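Urnel Task Manager: Progress Report
Prepared by Ximena Huerta for the Seneviratne Fund
July 2024

Summary

Work on the shared task list and the calendar sync is complete and both are in daily use at the pilot sites. The email add-in is three weeks behind the plan we sent in March. Spending is within the approved budget.

Shared task list

The list went live for all 51 pilot teams. Users can assign a task, set a due date and attach a file from the same window. By the end of the reporting period the teams had created 1417 tasks. The most common request is for repeating tasks, which were not in the original scope. Shafiq Begum has written up what that would take and we would like to discuss it at the next review call.
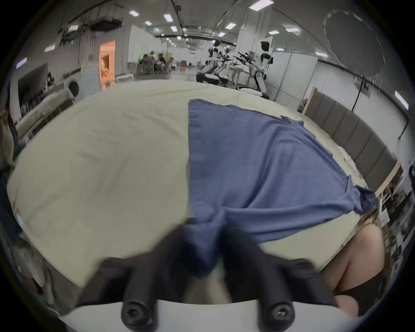
Calendar sync

Due dates now appear in the user's calendar within a minute of being saved. We had one serious bug, where tasks moved between time zones showed up a day early. It was fixed and the affected teams were told. Sync in the other direction, from calendar to task list, is still switched off by default. Two teams have it on and have reported duplicate entries when a meeting is canceled and rebooked.

Email add-in

The delay comes from the sign-in step. Nonell, our hosting partner, changed how it issues access tokens and we had to rewrite that part of the code. The add-in can now turn a message into a task and keep a link back to the message. Attachments over the size limit still fail without a warning. We are working on that first.
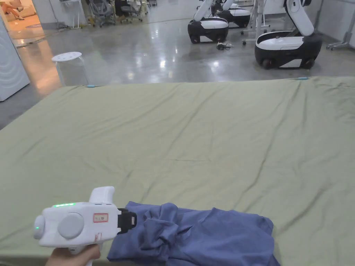
Testing and support

Hulteo ran the load test with 200 users signed in at once. Pages stayed responsive except for the search screen, which slowed down when filters were combined. The search index will be rebuilt before the next release. Support tickets are mostly about passwords and notification settings, so we have rewritten both help pages.

Next period

Finish the email add-in and release it to five teams.
Add a warning for oversized attachments.
Rebuild the search index and repeat the load test.
Agree with the Fund on whether repeating tasks are added to the scope.

Please send questions about the budget table to Ximena and technical questions to Shafiq.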